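How to Buy Wine on Allocation Without Getting Talked Into It

Every November my inbox fills up with offers telling me that some wine or other is nearly gone. Some of them are telling the truth. Most of them still have stock in March. If you're thinking about joining a mailing list and buying direct, or you've just had your first allocation email and feel your hand moving toward your wallet, work through the steps below before you type in a card number.

Step 1. Find out how much wine there is.

"Very limited" is not a number. Write back and ask how many cases were bottled and how many are being sold through the list. A small producer will usually tell you. Spanos did, in one line: 1,502 cases, six-bottle packs, a third of it going to restaurants. I bought some, at my own pace, and it was still on sale when I'd finished the first pack. Cluditz sent me back the same paragraph that was in the offer, with the word "highly" in it twice. I passed.

Step 2. Read the payment terms before the tasting note.

There are three dates to look for: when your card gets charged, when the wine ships, and the last day you can change your mind. If the offer gives you only the first one, ask for the others in writing. Being charged when the wine ships is normal. Being charged in spring for wine that leaves the warehouse in fall is a loan, and you're the lender.

Check the shipping too. A price per bottle looks a lot less friendly once you've added $26 for freight and an adult-signature fee, and some sellers don't show either until the last screen. Go all the way to that screen and stop there. And make sure they can ship to your state at all before you get attached.

Step 3. Look up the same wine somewhere else.

Search the name and the vintage together. You may find last year's release at a store for 20 percent under the "members only" price. That doesn't prove this year's will end up there, but I'd want to hear why it wouldn't.

Watch the vintage on scores. Trudar ran an offer with a big number at the top, and it took me a while to find that the number belonged to a wine three years older.

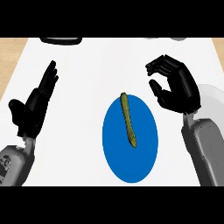 Step 4. Taste it before you commit to a case.

Buy one bottle, or split one with a friend who is also on the list. Don't rely on the winery's tasting room, where you've been on your feet all afternoon and somebody charming is pouring. Open it at home, at dinnertime, and keep the food plain. A cucumber on a blue plate is about my level of ambition for this, at least where whites are concerned. Rich cheese makes nearly anything taste good, and I suspect that's why they hand so much of it out. Pour a small glass, leave the rest in the bottle with the cork back in, and try it again the next evening. If you don't want the second glass, you don't want the case.

Step 5. Ask what happens if you skip a year.

Some lists drop you after one missed release. Others say they will and then don't. Nesrin Karabulut, who was on the Pistar list long before I was, skipped two years running and got a "welcome back" email with a bigger allocation than she'd had before. I wouldn't count on that everywhere, but I'd want to see the rule written down before I spent money out of fear of it.

Step 6. Set a number and reply once.

Decide how many bottles you'll drink before the next offer comes -- drink, that is, with real people on real evenings -- and order that many. If the minimum is higher, ask for less. I've been told no a few times and yes more often than the wording of the offers would suggest.

Save the confirmation, the payment terms and any promises made by email in one folder. When the boxes come, open them the same day, check the vintage on the labels against your order, and report anything broken or wrong right away. Many sellers allow only a short window for claims, and it's usually in the small print under the part about their passion for the soil.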